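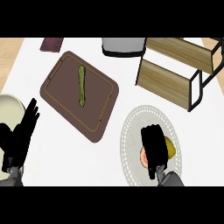

Qué hicimos con la cocina simulada

Pues montamos en Skasa una mesa blanca con tabla de cortar, platos y fruta, y pusimos al robot de dos brazos a practicar. Grabé 392 demostraciones teleoperadas (¡mis muñecas aún se acuerdan!) y con ellas entrené la política, que llamamos Uvau.

Probé 100 episodios por objeto. Con el limón salieron bien 64 - mejor de lo que esperaba - y con el pomelo bastantes menos, que al ser medio resbala de los dedos.
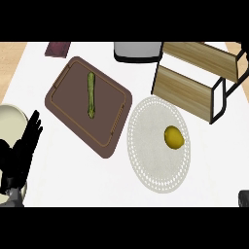
¿Por qué no grabé más demostraciones?
Por tiempo: en marzo había que entregar, y llegar a unas 700 me pedía otro mes.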